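Cuaderno del taller de esmaltes, Lotitz
Mayo de 2021

Entrada larga, que el domingo da para mucho y el horno no me deja irme a casa.

El blanco brillante sigue sin quererme. Tercera hornada con la receta Zelenák y tercera vez que sale con picaduras de alfiler en el hombro de las piezas, siempre en el hombro, nunca en el pie, donde no molestarían a nadie. La fórmula la heredamos en enero con una nota que decía «infalible». La nota la he pegado en la puerta del horno para que se entere.

Datos, para quien venga detrás: densidad del baño, 698 gramos en el vaso de medio litro (tara descontada, que ya nos conocemos). Bizcocho a 895 grados. Meseta de 20 minutos arriba, a ver si las burbujas se cerraban solas. No se cerraron.

Lo que busco es un blanco de jarrón de toda la vida, brillo entero y sombras grises suaves en la panza, sin ese aspecto de cáscara de naranja que los de Mirnendale llaman «textura» en el catálogo y cobran aparte.

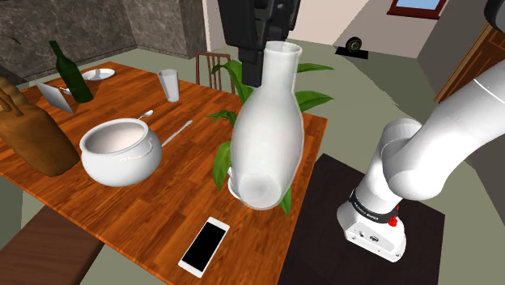

Vlastimil Koubek opina que el problema no es el esmalte, que es el bizcocho, y que a 895 el barro todavía tiene mucho que decir; que subamos la primera cocción y dejemos la receta en paz. Lo ha escrito a lápiz en el margen de la hornada anterior, con dos subrayados. Me fastidia porque tiene buena pinta. Si el barro suelta gas cuando el esmalte ya está cerrando, el agujerito es justo lo que toca. No explica por qué el pie se libra, salvo que ahí la capa quede más fina: yo vierto con la pieza boca abajo y el sobrante corre hacia el labio, de modo que el hombro se lleva una ración doble.

Prueba para la semana: dos juegos de placas del mismo barro, uno a 895 y otro bastante más arriba, mismo baño, misma meseta. Si además me acuerdo de tamizar dos veces, casi parecerá ciencia.

Otra cosa. La frita de Votmont viene en saco nuevo y con otra etiqueta. Por teléfono juran que es la misma. He separado 203 gramos del saco viejo en el bote de la tapa abollada. NO GASTAR. No es azúcar, no es talco, y no sirve para «un apaño rápido» de nadie.

Sobre el cuello de las botellas: el esmalte se acumula en el arranque y hace un anillo feo. He probado a inclinar la pieza y girarla despacio mientras escurre y mejora.

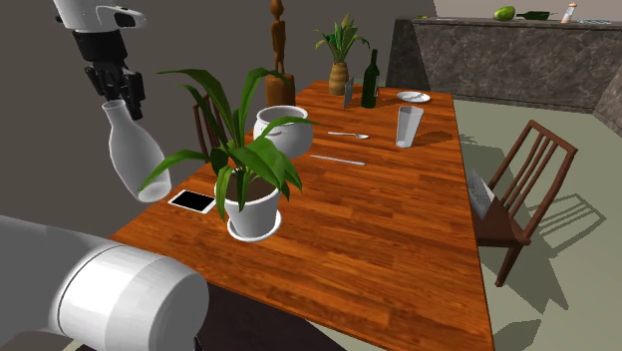
Con el giro a mano el anillo se queda en media luna, que es peor de explicar pero mejor de lijar. Queda por ver si rebajando el baño con un poco de agua se reparte antes de agarrar. Con el otro barro funcionó. Con este no apostaría ni la esponja.

Pendiente:
Conos para las dos alturas del horno, que el pirómetro lleva desde enero diciendo lo que le da la gana.
Preguntar a Votmont por la ficha de la frita, por escrito.
Lavar el cubo del blanco. Tiene pelos de brocha.
Contestarle a Koubek en el margen, a lápiz, sin subrayados.

Horno apagado a las siete. No abrir hasta mañana. Va también por mí.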